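Pritow Quiet Ceiling Paint: Two Coats Later

I don't trust any can that promises "one coat." I have painted enough rooms to know that one coat means one coat if the old color is the same as the new color, the roller is full, and you never look up. So when Pritow started selling a ceiling paint that is supposed to hide old patches, kill glare and dry without roller marks, I bought it mainly to find out which part was a lie.

The room is the back bedroom, which gets hard afternoon sun from one side. That is the worst kind of light for a ceiling. Any ridge or missed strip shows up at 4 p.m. like a scar. The old finish was a flat builder's white with a yellowish water stain near the closet, long since fixed at the roof end but never covered.

The paint is sold in a few pale shades. I went with one called Doãn, a gray with a little pink in it. The chip in the store looked plain gray to me. My neighbor Ifeoma Akande, who had bought the same shade for her hallway, warned me it would go pinker at home, and I told her all paint chips are wrong. She was right about the pink. It isn't a bad color, but if you want a straight gray, pick something else.

Opening the can, you get something much thicker than ordinary ceiling paint, closer to pudding. The label says not to thin it. I didn't, and I regretted that by the second wall. It drags. My arms were done in long before the room was. On the plus side it hardly spatters, and I say that as someone who usually ends up with it in my eyebrows.

Now the one coat claim. After the first coat had dried overnight, the old white was gone in most places, and the stain was not. It had faded to a tan smudge, which is what I get from any decent paint at half the price. I put a stain blocker on that corner, the Grillgate one I already had in the garage, then gave the whole ceiling a second coat. That took care of it. So it's a 2-coat paint, same as the others, and it costs more than the others.

The roller mark claim held up better. I kept a wet edge and worked toward the window, and with the sun coming in low I could find one lap line, over by the door, where I had stopped to answer the phone. The rest is even. The finish is dead flat, with no shine at all from the bed. I had a cheap Lovenley roller cover on the pole, too, so I can't give the credit to fancy tools.
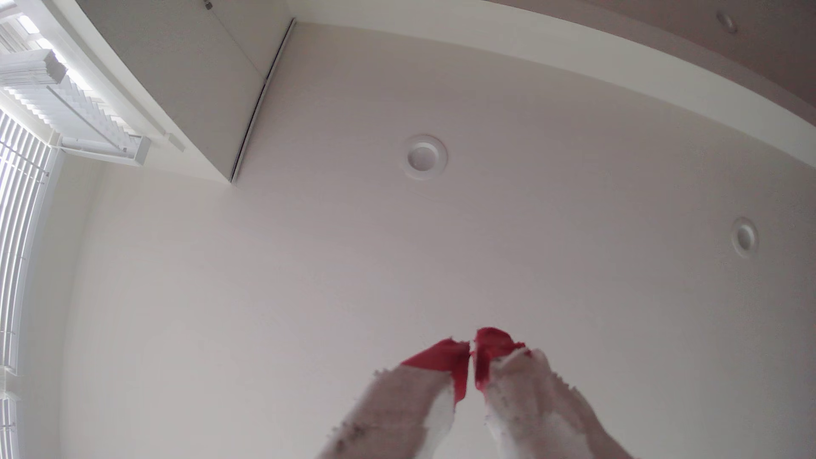

The finished color, seen from below at a tilt.

Touch-ups are where I'd complain the loudest. I dabbed a thumb-sized spot near the light fixture a week later, out of the same can, stirred properly, and it dried a shade darker than what was around it. I wrote to Pritow and got a reply from an Évan Tanguy, who was polite and suggested feathering the edges with a dry roller. I tried. Now I have a bigger dark spot with softer edges.

The smell was mild and gone by the next evening with the windows open. Cleanup with water was slow, because the stuff clings to the roller cover. I threw mine out.

Would I buy it again? For a room with nasty side light, maybe, if it were on sale. For a closet or a basement, no. The flat finish is good and I'll admit I expected worse. But I paid extra for a single coat and didn't get one, and the touch-up problem means I'll be repainting the whole ceiling the next time somebody bumps it with a curtain rod. Three stars out of five, and I'm keeping the leftover half can only for the closet shelf.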